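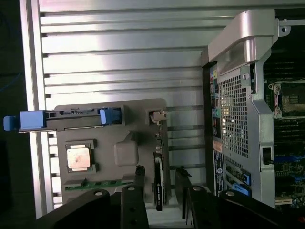
How many spare fingertips should be budgeted for a gripper cell that strips or builds computers?
Allow 2 sets per arm for the first year, plus one set kept unopened for acceptance tests.

Step 1. List the parts before pricing the arm
Write down every item the gripper must hold, with its width, weight and safe contact faces. Memory modules, drive carriers and processors seldom suit one fingertip shape. At Kesgate the list ran to 32 lines and ruled out two of the quoted grippers.

Step 2. Cost the trays
Moulded trays are often left off the first budget. Get a price for the tool and a separate price per tray. Fergal Mac Suibhne's template puts both under fixtures, with replacements under running costs.

Step 3. Book bench time
Plan 240 hours for teaching and trials. Split this by part type, and give the processor its own line — a bent contact can write off a board.

Step 4. Set aside scrap stock
Buy used boards and chassis of the same model as the live work. Enter them as consumables.

Step 5. Fix the order dates
Ask for lead times in writing. Fingertips and cable sets should be ordered with the arm. If the cell must run by August, send the tray drawings out first.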